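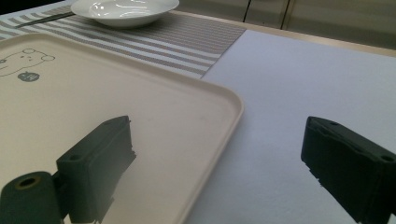 Osto Table Tray

Item no. 151
Sold singly or in packs of 2

The Osto Table Tray is a large serving and activity tray for home kitchens, day care rooms and waiting areas. It has a raised rim and rounded corners and sits flat on the table. The surface is smooth, with a slight gloss, and wipes down with a damp cloth. The bear's head print is a gray line drawing.

The tray is part of the Osto children's table range, which also includes the Nitham placemat, the Estia cup and bowl, and the Van Damme stacking rack. All items are sold separately unless marked as a set.

What it is used for

Most of our customers buy the tray for meals. It holds a plate, a cup and a side bowl and keeps spills off the tablecloth. Many day care rooms also use it for wet or messy play: modeling dough, finger paint, dry rice, water beads for older children. The rim keeps small parts from rolling onto the floor. If you use the same tray for paint and for food, wash it between uses, or buy a second tray and mark it on the underside.

The tray is not a cutting board. A knife will leave marks in the surface, and the marks hold stains.

Details

Color: beige
Print: bear's head, gray
Material: plastic
Rim: raised on all sides
Corners: rounded
Dishwasher: top rack only
Microwave: no
Oven: no
Recommended age: 2 years and up, with an adult present

Beige can look a little different from one screen to another and under different kinds of light. If the color has to match something you already own, order one tray first and check it in the room where it will be used.

Cleaning

Wash in warm water with ordinary dish soap before first use. Rinse and dry with a soft towel. Do not use steel wool, scouring powder or bleach. These dull the gloss and will wear down the print over time.

Tomato sauce, turmeric and beet juice can stain if left overnight. Spread a paste of baking soda and water over the spot, leave it for 25 minutes and rinse. A second round may be needed on older stains.

In the dishwasher, stand the tray upright on the top rack, away from the heating element. If your machine has no space for it at the top, wash by hand. A tray that has been bent by heat will rock on the table and cannot be straightened.

Use with a placemat

The tray can slide on glass and polished stone. Put a Nitham placemat underneath to hold it in place. The woven surface grips better when it is clean, so shake out crumbs first. On bare wood or a cotton tablecloth no mat is needed.

Storage

Trays nest when stacked print side up. Dry them fully before stacking or they will stick together. The Van Damme stacking rack stores them on edge and fits inside a standard base cabinet. For larger rooms the rack can be screwed to the wall; screws are in the box, wall plugs are not.

Keep trays away from radiators and out of parked cars in hot weather.

Ordering

Single trays and packs of 2 ship from stock. Schools and day care centers can order by the carton, 25 trays to a carton, with one invoice for the whole order. Cartons are not split. Orders above 2,000 trays are made to order, so please write to us for a delivery date before you place one.

The older Osto tray with the square corners was discontinued in March. It does not nest with the current tray, and it is too wide for the Van Damme rack. We no longer carry spare stock of it.

Returns

Unused trays can be returned in their original wrapping. Please include the packing slip. If a tray arrives cracked or warped, send us a photo of the tray and the shipping label and we will replace it. You do not need to send the damaged one back.

Small flow marks near the rim are part of the molding process and are not treated as a fault. A print that is missing or smeared on arrival is a fault, and we will exchange the tray.

Related items

Nitham placemat, striped or plain
Estia cup with handle
Estia bowl, deep
Van Damme stacking rack, holds 25 trays

Product information last updated November 1, 2025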